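Sorting the bathroom odds and ends

Empty the drawer into one big tub on a bench or table where you can see the lot. A deep metal bin is good for this, as it wipes clean afterwards.

Pull the hair out of brushes with a comb, then soak the heads for 6 minutes in warm water with a squirt of dishwashing liquid. Keep wooden handles out of the water. Dry bristle side down on an old towel. 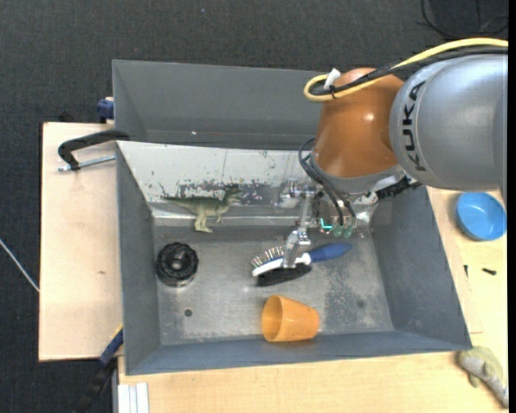
Hairbrush with a blue handle in a grey metal bin.

Throw out any brush with bent or missing bristles.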